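Ticket: Snackausgabe Sudville, Bestand und Artikelzuordnung stimmen nicht überein
Bereich: Teeküche, grauer Tisch
Priorität: niedrig
Status: in Bearbeitung
Bearbeitung: Esben Ingvarsson

Fehlerbild
Die Bestandsliste in Wira führt seit November Riegel und Kleinsüßwaren unter derselben Artikelgruppe. Bei Entnahme eines Riegels wird der Sammelposten reduziert, die Nachbestellung bei Eyvindsson läuft dann auf den falschen Artikel. Ergebnis der letzten Lieferung: 400 Stück Kleinsüßwaren, keine Riegel.

Bisher geprüft
Exportdatei neu erzeugt, Ergebnis unverändert. Artikelstamm mit dem Lieferschein verglichen -- Nummern korrekt, Gruppenschlüssel falsch. Neustart des Clients ohne Wirkung.
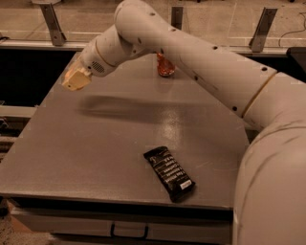

Die Gruppe "Süß, einzeln verpackt" ist zu weit gefasst. Sie stammt aus der Übernahme der alten Rimelbridge-Liste und kennt als Merkmal nur die Verpackung. Ein kleines Stück in rötlich-kupferfarbener Folie und ein schwarz verpackter Riegel fallen damit in denselben Schlüssel, obwohl Größe, Gebinde und Mindestbestand verschieden sind. Vorschlag: Gruppe auflösen, Riegel mit Mindestbestand 10 getrennt führen, Folienware als Schüttgut ohne Einzelbuchung.

Maßnahme 1
Neuer Gruppenschlüssel für Riegel angelegt, Altbestand umgebucht. Testentnahme um 14 Uhr: Riegelbestand sinkt von 4 auf 3, Sammelposten bleibt gleich. Bestellvorschlag nennt jetzt den richtigen Artikel.

Maßnahme 2
Obst aus der Automatik genommen. Die Einheit war "Stück", geliefert wird nach Gewicht, der Abgleich erzeugte bei jeder Lieferung eine Differenz. Gläser bleiben vorerst in der Liste, erhalten aber den Status "angebrochen zulässig". Ohne diesen Status bucht Wira ein geöffnetes Glas als Abgang und bestellt nach. 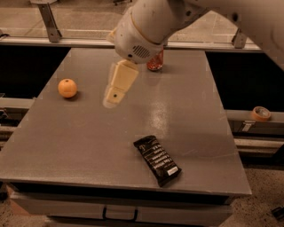 Eyvindsson meldet dazu, der Gruppenschlüssel werde auf Lieferantenseite nicht ausgewertet, maßgeblich sei allein die Artikelnummer. Die offene Bestellung sei noch nicht kommissioniert und könne bis 16 Uhr geändert werden.

Bestellung daraufhin storniert und mit korrigierter Artikelnummer neu ausgelöst. Bestätigung liegt vor.

Offen
Etiketten für die neuen Fächer drucken. Mindestbestand der Gläser festlegen -- Rückmeldung aus Sudville fehlt. Umbuchung nach der nächsten Lieferung gegen den Lieferschein prüfen, Ticket bis dahin nicht schließen.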